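# Sizing, shrinkage and the cost of a wrong label

Oksana Fedoruk has graded garment patterns for a living since before most of the trade moved to digital files. She now runs the pattern room at Olenska, a contract cutting and sewing shop in Mesa with a client list made up mainly of small uniform and workwear labels.

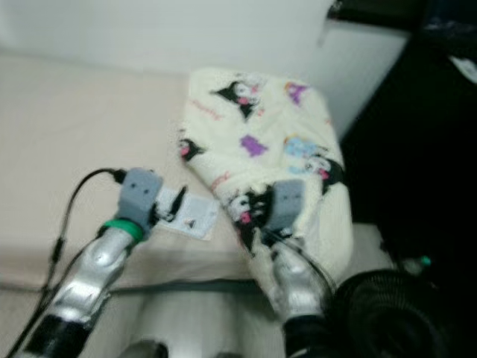 Her first point is that a size is an instruction to the cutter before it is a promise to the buyer. "The medium on the spec sheet has a chest measurement and a tolerance," she says. "If the tolerance is missing, I send the sheet back. I don't guess."

Most of the sheets she sends back come from new clients. The usual fault is a set of finished measurements taken from a garment the client already owns and likes. Such a garment has normally been through the wash many times, and the cloth it was cut from is unknown. Fedoruk asks for the fabric first and the measurements second.

"Cotton twill might lose three percent in length and one in width," she says. "Another roll from the same mill might lose half that. You test the roll you're going to cut."

The test is simple. A square is marked on the cloth with indelible thread, the piece is washed and dried by the method that will go on the care label, and the marks are measured again once the cloth has rested overnight. Olenska repeats the cycle three times for workwear. The first wash gives the largest change, but Fedoruk has seen cloth that kept moving through the third, and she enters the final figure in the pattern.

She is strict about the drying. One client specified a line-dry label for kitchen jackets, and the jackets were then tumble dried at 60 degrees by the laundry service that handled them. "The label was correct and nobody followed it," she says. "So now I ask who does the washing."

Apolinar Villaseñor, who manages the cutting floor, keeps the lay records. His concern is how shrinkage allowance changes the marker, the layout of pattern pieces across the width of the cloth. A pattern enlarged by two percent may no longer fit the same number of pieces side by side. On a recent order for 2,471 aprons, the allowance pushed one pocket facing out of the row, and cloth use rose by nearly 2 percent until he rotated the facing onto the cross grain.

Fedoruk approved the rotation only after checking that the facing would be stitched down on all four sides. "On a free edge I would have said no," she says. "It would shrink in a different direction from the apron and the pocket would pucker."

The two of them disagree about relaxing the cloth. Villaseñor wants knits unrolled and left flat for a full day before cutting. Fedoruk thinks twelve hours is enough for the weights they handle, and that the tables are better used. The written procedure says 24 hours. In practice, a roll opened on Saturday is cut when the week starts, and the question doesn't come up.

Grading, the step from one size to the next, takes up the rest of the conversation. Fedoruk doesn't use a single increment through the whole range. Chest and waist grow by two inches per size up to large and by more above that -- the sleeve length hardly grows at all past extra large. "People don't get longer arms because they weigh more," she says. "A lot of shirts are drafted as if they do."

She built her current workwear grade from 462 sets of body measurements collected by a former client, Hauksdóttir, for its own staff uniforms, and used here with the company's permission. The sample has few people at either end of the range. She marks those sizes as provisional and asks clients for a fitting before bulk cutting. About half agree to pay for one.

The work on her desk in January was a coverall for a client named Flunon, with a gusset under the arm that had to clear a harness strap. Three versions of the sleeve had been cut. The second gave the best reach but twisted after washing, and she had traced the fault to a sleeve piece laid slightly off grain.

"Three degrees off," she says. "You can't see it on the table. You see it after the first wash, when the seam is walking around to the front."

The fourth sleeve is due for cutting once the replacement twill has been through its three washes. Villaseñor has already drawn the marker for it, in pencil, with the gusset left blank.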